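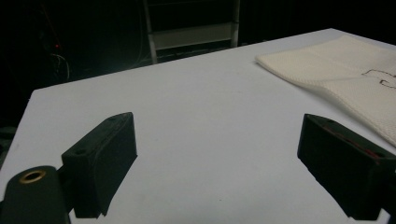
The hand-held gripper open over the table, with the folded cloth at the far side.

Teaching by hand: your questions

Do I need to know anything about robots before I come?
Not a thing! If you can fold a tea towel you can do this, and some of our best people had never touched a machine before they started at Zevinitz. Stijn Kuipers will sit with you for your first hour (he is very patient, and he talks a lot, so do stop him if you want to get going).

What will I be doing, then?
You hold the gripper and do an ordinary job with it, such as folding a cloth, at whatever speed feels comfortable. The camera on the tool records what the fingers do, and the robot learns from lots and lots of these goes. We call each one a "showing". The folding set has 865 showings in it so far and we would like 2,080 by June, so you can see why we're glad of the company.

What if I make a mess of it?
Please just carry on if you can. A corner that slips and gets picked up again is useful to us. If you drop the cloth on the floor, press stop, put it back on the table and begin a new one.

Does it hurt your wrist?
It can get tiring, yes, especially if you grip hard, and nearly everybody does at first. Most people manage around 200 showings spread over their first few visits. Take breaks whenever you like.

Can I do it from home?
Not the folding, I'm afraid. We do have a remote control station, Jillow, where you steer the arm from the next room, and Duván Villca runs the sessions on that. Ask him at the desk any time after 10 am and he'll find you a slot.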